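Skanedach Readers' Fund — minutes of the editorial and donations meeting, 19 Sep 2026

Chair: Kelechi Igwe. Minutes taken by the desk for Nisevmont.

1. Minutes of the last meeting
Accepted with one correction. The Szulc series on bank fees was approved for five parts, and the earlier text said four.

2. Autumn appeal
The appeal has brought in 42 new monthly donors. The goal for the first stage is 3000 dollars, and it pays for the court records we need in the Prollau pension case. Kelechi asked that the page show the goal and the amount received side by side. Agreed.

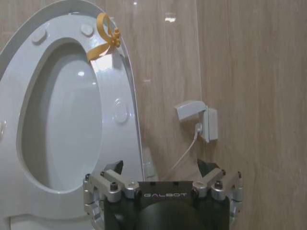
There was a longer talk on payment by check. Some readers wrote that the mailing address is hard to find — it is now only at the foot of the page. It will be moved up, under the card button. The thank-you letter will be shortened, and the sentence about tax will be removed until we have advice in writing.

3. Prollau pension case
The second request for documents was refused. The letter of refusal gives no legal ground, so we will appeal. Kelechi will prepare the text and send it to all members before it goes out. It was asked if we should publish the refusal now. The meeting was divided and the question stays open.
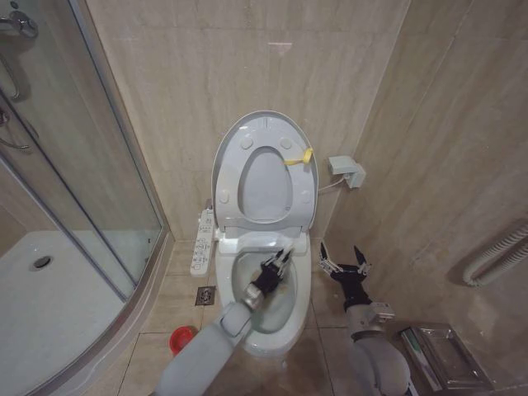

4. Comments section
Moderation takes too much time on days when we publish about interest rates. Proposal: comments close after two days. Voted and accepted, with one member against, who wished to have it noted that the best corrections often come late.
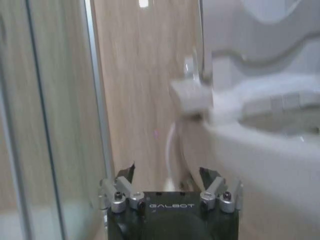 5. Other matters
The links list will go out in the morning again, as before the summer. The contract with the mailing service ends this September and Nisevmont will ask for a new price.

The date of the next meeting will be sent by e-mail.

Recent items
Bank fees, part two: the Szulc papers
What Prollau told its pensioners
How to give by check
Links for the morning
Minutes of earlier meetings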